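Limix Bench Arm with two-finger gripper

Home > Workshop > Assisted Handling > Limix Bench Arm

Sold by Kontogiannis. Price: $1,129, gripper included. Ships in December.

The Limix is a small arm that clamps to the edge of a table and handles light objects next to a person. It is made for craft rooms, repair benches and small shops. People ask us whether it can do chores yet. It can do a few short ones, slowly, on a clear surface with decent light. For the rest you still need your own hands.

What it does today

Picks up a single hand tool that is lying flat and gives it to you. Takes a tool back from you and puts it down. Sorts small items into open trays after you have shown it which tray is which.

Handing things over is the job most buyers want, and the one we have spent the most time on. You hold your palm up above the table and keep it still. The arm comes to you, stops short, and lets go when it feels a light pull. Wave your hand around and it will back off and wait. 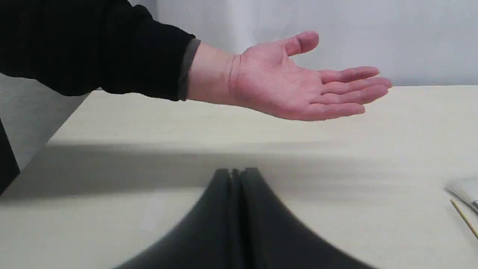

Open palm, held clear of the table, with the gripper below.

The arm works best with one item in reach at a time. Thin sticks, skewers and clear plastic packaging are still hard for it. It may miss them completely or close beside them, so move them out of the way before you start a task.

Tools it can handle

Flat and chunky handles are the easy ones. A wide paintbrush gives the two fingers plenty to hold, though we suggest teaching the arm to grip the handle and leave the bristles to you. Precision screwdrivers are harder. They are narrow, they roll, and the shiny parts can confuse the camera under a bright lamp. A matte tabletop helps a lot – glass and polished stone do not.

Passing back a brush takes a little practice. Hold it out over the table and wait for the fingers to close before you let go.

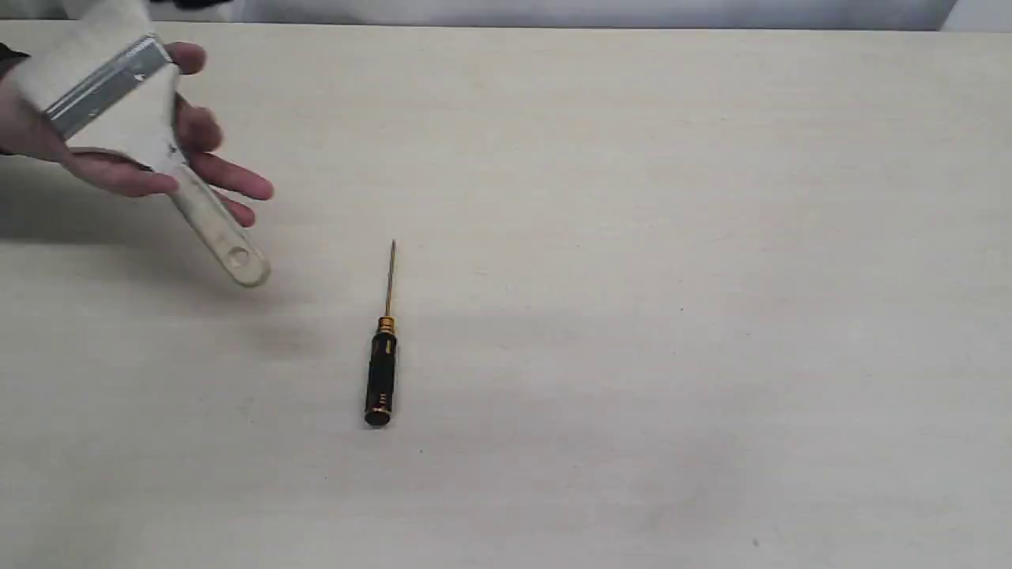 What it does not do

It does not fold laundry, wash dishes or wipe counters. It does not paint, and it does not drive screws. It can hand you the tool for either job, but the work with the tool is yours. In a shop, do not count on it to keep pace with a line. We sell it as a bench helper and we do not quote a parts-per-hour figure.

Specifications

Reach: 28 inches
Gripper: two fingers, parallel closing
Saved tasks: 4
Mounting: table clamp
Control software: Ondetex, preinstalled
Warranty: three years on the arm, gripper pads not covered

In the box

Arm, gripper, table clamp, power supply, stop button on a cord, printed setup guide. Spare pads are sold separately under the Fulla name and also fit the older Limix gripper.

Before you order

Check that your table edge is square and solid enough for the clamp. Keep the stop button where your free hand can reach it. Returns are accepted unused or lightly used with all parts in the box – contact Kontogiannis for a return label first.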